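Two people wanted in Illstead to go without cling film and bin liners

Every few months a packaging firm tells us its new wrap "breaks down naturally". We doubt it, and we'd like two households to help us check. You'll use Utach bags in your own kitchen through October and write down what happens, good or bad.

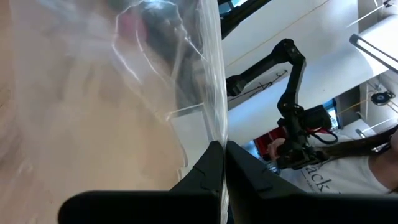
Clear plastic sheet, crumpled, over a pale wooden tabletop.

Keen recyclers needn't apply if they've already made up their minds. Grumblers are welcome. We pay £297 at the end, diary or no deal, and Utach doesn't see a word before we print it.

Write to Annag Jardine at Flolby, Illstead.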